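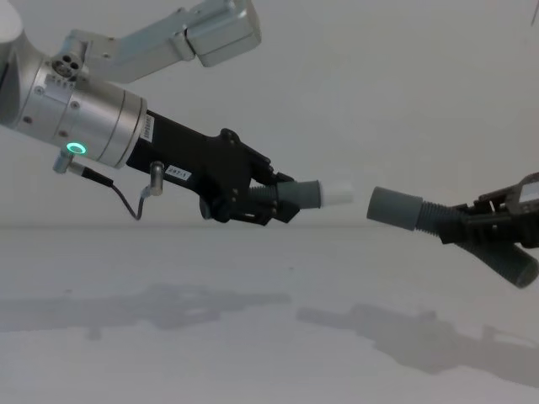
El club de robótica de Noltumden lleva desde junio con la misma tarea y todavía hay padres que preguntan cuándo van a hacer "algo de verdad". Algo con ruedas, supongo. Con luces. Yo creo que esto es lo más serio que se ha hecho en ese taller en años. Dos brazos, uno frente al otro, cada pinza con su trozo de tubo corrugado gris, y hay que llevar la punta blanca de uno hasta la boca del otro. Ya está. Parece una tontería y es un mes entero de discusiones, porque si los ejes no van alineados no hay fuerza que lo arregle.

Mi queja va contra las competiciones, sobre todo la copa Mevard, que este año ha vuelto a puntuar velocidad y "espectáculo". Espectáculo! A chavales de quince años. El equipo que monta un cochecito vistoso en un fin de semana suma 200 puntos antes de que los nuestros hayan terminado de calibrar. Y luego el jurado pide "rigor técnico" en el discurso de clausura.

El cuaderno del club lleva 1.371 intentos apuntados a mano, con fecha, ángulo de entrada y una palabra de resultado. Muchas veces la palabra es "torcido". Eso no se enseña con un kit Zorngate de instrucciones a color - y que conste que los kits me gustan, para empezar van bien. 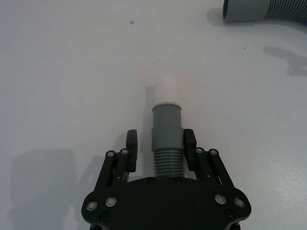
Lo que se aprende es dónde agarrar. Un centímetro más atrás y la pieza baila, demasiado adelante y los dedos estorban al encajar. Ningun manual te lo da resuelto, lo descubre una alumna de nueve en matemáticas o uno que suspende todo, da igual, y se lo explica a los demás.

Propuesta, rápida: una categoría de ensamblaje en la Mevard. Sin público si hace falta. Mismas piezas para todos, tiempo de sobra, y que cuente tambien el cuaderno. Si no la quieren, que los clubes la organicemos por nuestra cuenta, en el taller caben tres equipos apretados.

Y a los padres - venid una tarde y quedaos la hora entera.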